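Limescale, flow rate and the kitchen tap

The flow from our kitchen tap had been dropping since December. The bathroom tap, fed from the same branch, was unchanged, so I ruled out the stopcock and the supply and looked at the tap itself.

I used the crudest test available: a measuring jug and a stopwatch. With the cold side fully open, the tap took long enough to deliver 500 ml that I could have made a note of the time while waiting. Repeating it with the aerator unscrewed from the spout gave a much faster fill. That put the restriction in the last two centimetres of the waterway, and the cartridge could be left alone.

Water in Plistcombe is hard. The last sheet I was sent gave 252 mg/l as calcium carbonate, and anyone here who owns a kettle could have guessed as much. When hard water is heated, or left to evaporate on a surface, the carbonate comes out of solution and sticks. An aerator mesh is a good place for this. It has a large surface area, it stays damp after the tap is closed, and it dries out overnight.

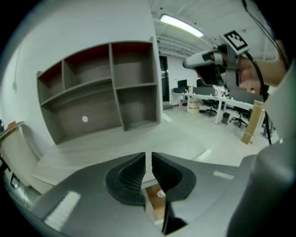
The insert in our tap has 2 mesh layers above a plastic flow straightener. The upper layer had a scatter of grit on it, probably from the main being worked on at the Kitby end of the road. The lower layer was scaled over most of its area. I soaked the whole insert in white vinegar, left it for 6 hours and brushed it under the bathroom tap. Citric acid would have been quicker and smells less, but I had none in.

The rubber washer should come out before soaking. Mine had hardened and taken a set, so it went in the bin. Flanagan, the ironmonger by the bus station, sells them loose, and it helps to take the old one along, as the outside diameter alone is not enough to identify it. The thickness matters too. One that is too thick stops the thread engaging properly and the joint weeps.

After refitting, the jug test matched the figure without the aerator to within my reaction time on the stopwatch.

Gobnait Egan wrote to me after the post on cisterns and asked whether a magnetic conditioner on the rising main would prevent all this. I have not tested one and have no plans to. She has a Penonar softener under her sink and reports that her mesh still needs cleaning, though less often. I would expect that, as a softener does nothing about grit.

Next I intend to look at the shower head, where the nozzles are moulded in and cannot be removed.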